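Home organisation > Storage and small spaces

Using a shop basket for the carrying jobs at home and work?
14 replies

**grey_heron_77**
Hello all. I am looking for a good solution for carrying small things between rooms. At the moment I use cardboard boxes and they become soft at the bottom. My neighbour gave me the idea to buy a plastic shopping basket, the same type as in the supermarket. Has anyone used one for a long time? Is it comfortable on the hand? I don't want to spend a lot.

**Pelmet**
We have three. Bought them when the Drirport outlet was closing and they had 600 of them stacked near the door. Good for the garden, good for the laundry pegs. The handle is the weak point, in my opinion.

**kettle_and_co**
I would not bother, mate. A canvas tote folds flat and you can wash it. A basket takes up the same room in your cupboard full or empty.

**Worness_Ana**
I must disagree a little with kettle_and_co. A tote falls over when you put it down, and then everything is on the floor. We use a grey basket in our shared office in Worness, where we have one small oval table and not many shelves. It has served us since February.

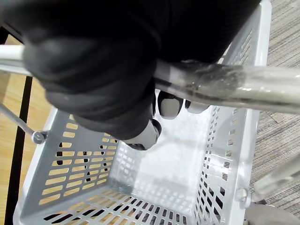
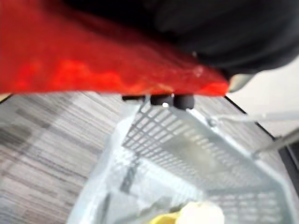
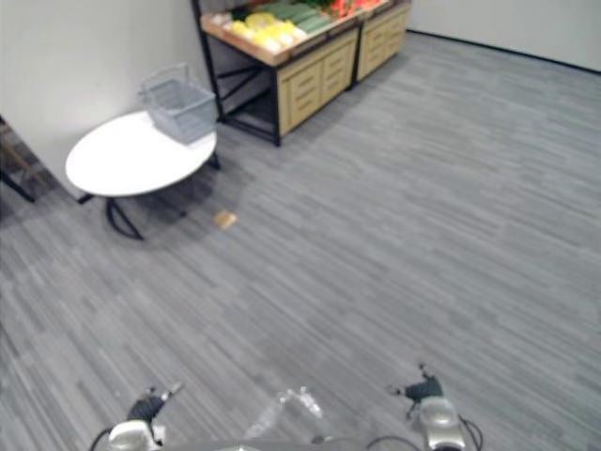 My advice is to look at the handle before anything else. A thin metal handle is strong enough, but without a sleeve it is hard on the fingers when the basket is heavy. The clear plastic sleeve is pleasant in the beginning, then it gets scuffed and cloudy. I have wiped ours with dish soap and the colour did not come back. For me it is not a problem - it is only a matter of looks.

Also, do not store it on the floor. Ours was living on the carpet and we kicked it every day.

**Pelmet**
Is the striped carpet any good at hiding crumbs? Asking for my own hallway.

**Worness_Ana**
Yes, quite good, perhaps too good. You must vacuum by calendar and not by eye.

**kettle_and_co**
Fair enough about the tote falling over. But a basket on the table means you have lost half of the table. I'd put up a hook.

**Worness_Ana**
We have asked for a hook. The wall is not ours and the landlord must approve each hole. In the meantime the basket goes on the table, near the back edge, and when we eat lunch we move it to a chair.

**tinroof**
If the sleeve bothers you, cut it off and wrap the metal with cotton bicycle tape. I did this on two baskets from Hájek, the hardware shop, and it is much kinder when your hands are sweaty. Start from the middle and go outwards, otherwise the end lifts.

**Pelmet**
Tape collects dirt though. I'd go with a piece of split garden hose.

**tinroof**
Garden hose spins round on the metal. Tried it, hated it.

**grey_heron_77**
Thank you everybody, this is very useful. One more question - do the open sides let small things fall through? I carry batteries, keys and similar.

**Worness_Ana**
Keys no, small batteries possibly. I put a tea towel in the bottom when there are little things. A shallow tray also works if you measure the inside first. I did not measure and my tray is now in the bathroom.

**grey_heron_77**
Good, I will go for the basket and the tea towel. I'll report back on the colour, my partner wants anything except grey.

1,343 views | 14 replies | Share | Save thread
Tagged: baskets, carrying, shared spaces
Contact us | Forum rules | © Sistance Home Forums | Back to top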